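Brostorham build notes: wheels on, simulator next

Tuesday, November 21, 2023

The rover drives. It drove the length of the shared workshop last night, turned around at the drill press and came back, and I caught it before it reached the extension cords. I started on this in September and I had hoped to be at this point by Halloween, so three weeks late is fine by me.

I am calling it Drostis because that was the name on the old floor scrubber I took the motors from. The label is still on one of them. Takumi Sasaki had the scrubber in his garage and wanted it gone. The motors are heavier than I need and they draw a lot when they start, but they are quiet and they were free.

The frame is aluminum extrusion, bolted at the corners. My first version used corner brackets I printed myself, and two of them split when I lifted the thing by one end. I bought metal ones. The battery sits low between the axles in a tray with a strap over it, and the electronics are on a board above that. I left too little space between the two, so to get the battery out I have to take the board off, which is four screws and one connector that I can only reach with pliers. I will fix that when I rebuild the tray.

Wiring took most of last weekend. I had run the encoder cables right next to the motor leads and the counts were jumping all over the place. Kumiko Maruyama at the next bench looked over and told me to move them to the other side of the frame. I did, and I also swapped in shielded cable, so I can't say which one cured it. The counts are clean now. The emergency stop is a big button on a post at the back. It cuts motor power through a relay and leaves the computer running, so I don't lose the log every time I hit it.

Now the software. The plan is for Drostis to follow a route across open pavement and stop for things in its way. The workshop is too small and too cluttered to test that, and the parking lot is only free after 7 in the evening, when it's dark at this time of year. So most of the driving is going to happen in a simulator for now. I built a model of the rover there with the same wheelbase and the same camera height, and put it in a ready-made city map with big open areas between the buildings.
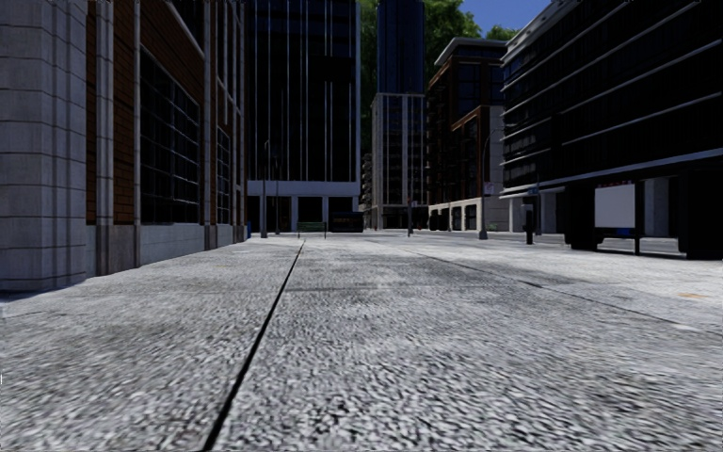 Getting the wheels to behave took longer than I expected. With the default friction the simulated rover turned on the spot like it was on ice. The real one scrubs and hops a little, since it's skid steer on rubber tires. I ended up tuning it by hand: drive the real one in a circle, measure the circle with a tape, change a number, run the simulated one, compare. After 6 tries they were close enough that I stopped.

The code that picks out drivable ground is simple. It looks at the lower part of the camera image and sorts patches by color and texture. Coarse paving is a good test for it because the grain changes so much with distance. Up close it is all speckle, and farther out it smooths over, and my first settings treated those as two different surfaces. I now use a larger patch size near the bottom of the image and a smaller one higher up. Seams in the pavement are the other problem – a thin dark line should be ignored and a curb should not, and from a low camera they can look alike. I'm going to need some kind of depth reading for that. I have an old ultrasonic sensor to try first.

Still to do before it goes outside:

Rebuild the battery tray.
Cap the speed in the motor controller as well as in the code.
Put a cover over the electronics. A trash bag is not a cover.
Write the route file loader, which right now is me typing in points.

The power supply for the bench is a used Cosel unit and it has been solid. I had a cheaper one before that cut out whenever both motors started together, and I wasted an evening thinking the fault was in my code.

If the weather holds, I'll take it to the lot at the weekend and drive it by remote only, to get some real logs to compare with the simulated ones. Takumi has offered to hold the stop button.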